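Second week with the Nimri household package, the simulator license plus 2 seats. Drawer tasks load quickly, and contact on the front panels is stable at the default step size.

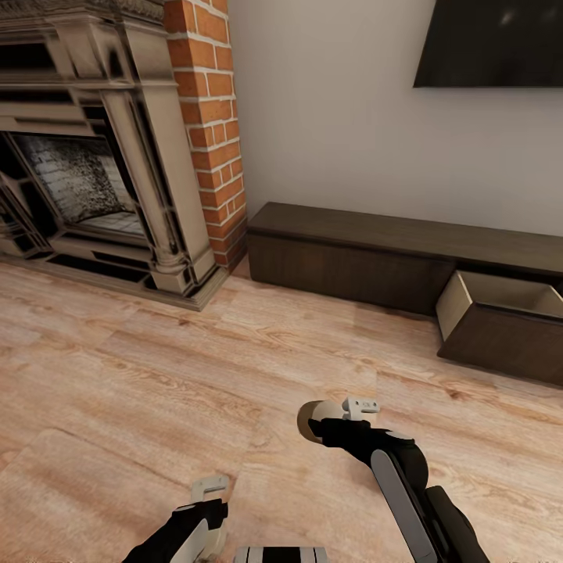
Grasp settings are less tidy. Rami Jaber sent me his config – 4000 solver iterations, which my machine doesn't enjoy – and I went back to 3071. Support answered in 6 hours. I'm renewing through November, mainly for the living room sets.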